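Dhillon Questions "Whole-Home" Claims for Plug-In Air Fresheners, Asks for Plain Labels

UNIRVILLE, August. Dhillon, the independent household testing office, today called on makers of plug-in air fresheners to stop using the words "whole-home" on packs unless they can show what they mean by them.

The call follows a summer of home trials with the Prekitz, a scented plug-in sold by Granduretti. The pack promises freshness "in every room, all day." Dhillon placed units in 20 homes in and near Unirville and asked the people living there to keep a daily diary. Most could smell the product in the room where it was plugged in. In only 2 of the homes did anyone report noticing it upstairs, and one of those had left a spare refill open on the landing.

"We wanted to be fair to it," said Archana Rathore, who led the trials. "We moved the units. We propped the doors open. We followed the leaflet to the letter, including the part about avoiding drafts, which is hard to do in a house with people in it. I still can't tell you what 'whole-home' is supposed to mean."

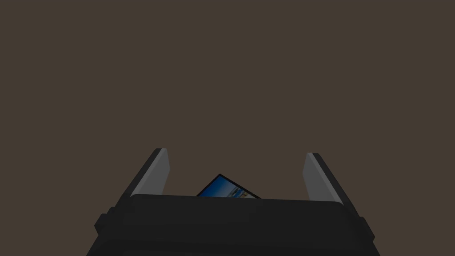 Dhillon also looked at how long a refill lasts. The front of the pack says up to 200 hours. The back, in much smaller type, says this applies to the lowest setting. On the highest setting, which the leaflet recommends for kitchens and hallways, diary keepers were changing refills after 9 days at most and complaining of a weak scent well before that.

Granduretti told Dhillon that its claims are based on internal testing and that scent is "a personal experience." Dhillon asked to see the testing and was sent a brochure.

"Scent is personal, sure," Rathore said. "Hours aren't. If the number on the front only works on low, print the word 'low' next to it."

Dhillon is asking makers to state the room size used in their tests, to print refill life for each setting on the front of the pack, and to drop "whole-home" until there is a shared test behind it. It has not asked for the Prekitz to be withdrawn and did not test the product for safety.

A summary of the diaries is available on request from the Dhillon press desk in Unirville.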